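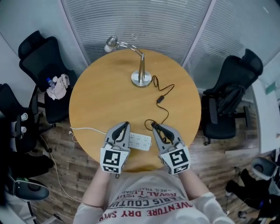
Does the Skutton pair come with its markers already fitted, a customer asks, or do they have to be printed and glued on before first use? And is the price for one hand or for both?

The markers are fitted and measured at the bench before dispatch. The price is for both hands.

Skutton Hand-Held Gripper Pair
Supplied by Griltham
£1,557 per pair, excluding VAT and carriage
Dispatched within 5 working days when in stock

Overview

The Skutton pair is a set of two hand-held grippers for recording two-handed manipulation at an ordinary table. Each unit has a grey plastic housing, two black curved fingers and a white block carrying a square marker, with a smaller marker strip beneath. Each unit also carries its own wide-angle camera. The left and right units are the same design and the fingers are interchangeable between them. Marker numbers differ, so the units should not be swapped between hands once a project has begun.

The pair records finger opening, camera video and a shared time signal. It does not include a robot arm, and no arm is needed at the recording stage. Buyers who intend to run trained policies on hardware should budget for that separately (see What is not included).

What is in the case

Left gripper and right gripper, markers fitted
Four spare fingers
Two camera modules, fitted
Two data leads and one hub
Calibration card
Printed measurement sheet for the pair, with serial numbers
Hard case with cut foam

The measurement sheet gives the distance from marker centre to fingertip for each hand. Keep a copy with the recordings. We hold our own copy and can reissue it against the serial number, but we charge for remeasurement if the marker block has been removed.

What is not included

Recording computer. Any desktop or laptop that meets the specification in the manual will do. Most customers already have one.

Head camera. The pair will record without one. If an overhead or head-height view is wanted, add the Patrício head mount, which takes its time signal from the same hub. It is sold without a camera body.

Storage. Video from both hands fills a disk faster than first-time buyers tend to expect. Allow for two copies of everything from the start.

Robot-side fingers. The fingers on the Skutton pair have a matching set with a flange plate for mounting on an arm. They are quoted to order, and we need the make and model of the arm.

Consumables

Finger pads are the main running cost. They are a wearing part and lose grip gradually, so the change shows in the recordings before it is obvious to the person holding the unit. Replace them after 50 hours of use, or earlier if the edge has begun to lift. Pads come in packs of ten pairs.

Marker faces scuff when the units are put down on their sides. A light scuff on the white border makes no practical difference. A scratch through the black area does, and the face should then be replaced and the unit remeasured.

Leads fail at the strain relief. Keep one spare per hand. The lead is a standard type, but it must be a data lead and not a charging lead, and we see enough support calls on this point to mention it.

Planning a recording station

Floor space is usually the item left off the plan. One station takes a table, a chair for the person recording and clear access for whoever resets the objects. Two stations in one room should not share a table.

A round table is acceptable and in some respects preferable, as there are no corners to work around. A plain wooden top with a matt finish gives the cameras less glare than a glossy white one. Chairs on castors are convenient but do drift, and their position should be checked between batches if the layout is meant to stay constant.

Windows and glass partitions need blinds. Closing them deals with most daylight changes but not with reflections of ceiling lights in the glass itself. The wide-angle lenses take in a good deal of the room, the ceiling included, so it is worth reviewing a short test clip from each hand before the furniture is settled.

Objects with trailing leads, such as a desk lamp and a power strip, make a sound first exercise. They call for both hands, they are cheap, and a flexible lead rarely lies the same way twice. Leave any mains item used in this way disconnected from the supply unless your own electrical safety rules say otherwise. A power strip used as a task object should be a separate one from the strip that feeds the computer — label both.

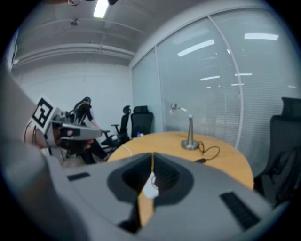 Budgeting for a first project

The cost of the grippers is seldom the largest line. On a typical short project the order runs: staff time, room, storage, grippers, consumables. Staff time covers the person recording, the person resetting and the person checking clips afterwards, and the last of these is the one most often missed.

For estimating purposes, we suggest 42 usable clips per hour for a simple one-object task once the operator has had a full session of practice. Cable tasks run well below that figure. Do not plan on the practice session yielding usable data.

A second pair is worth costing if the project has a fixed end date. It can be held as a spare or used for a second station. Clips recorded with different pairs can be combined, provided each clip is stored with the serial number of the pair that made it.

Skorken service plan

The Skorken plan covers one remeasurement and one set of pads per hand each year, and a loan pair while yours is with us. It does not cover drops. Plans run from the date of dispatch and are not backdated, with the exception of orders placed in January, when the plan may be added at any point in that month.

Without the plan, remeasurement and repair are charged at the bench rate, and no loan pair is offered.

Ordering notes

State whether the pair is to be used with the Patrício mount. The hub firmware differs, and although it can be changed later the unit has to be opened.

Single units are supplied only as replacements against an existing serial number. The replacement is given the same marker numbers as the unit it replaces, and a new measurement sheet.

Left-handed operators do not need a special version.

Purchase orders from universities and colleges are accepted. Quotations stand for two months. Carriage is quoted on the weight of the hard case, and collection from Griltham can be arranged on request.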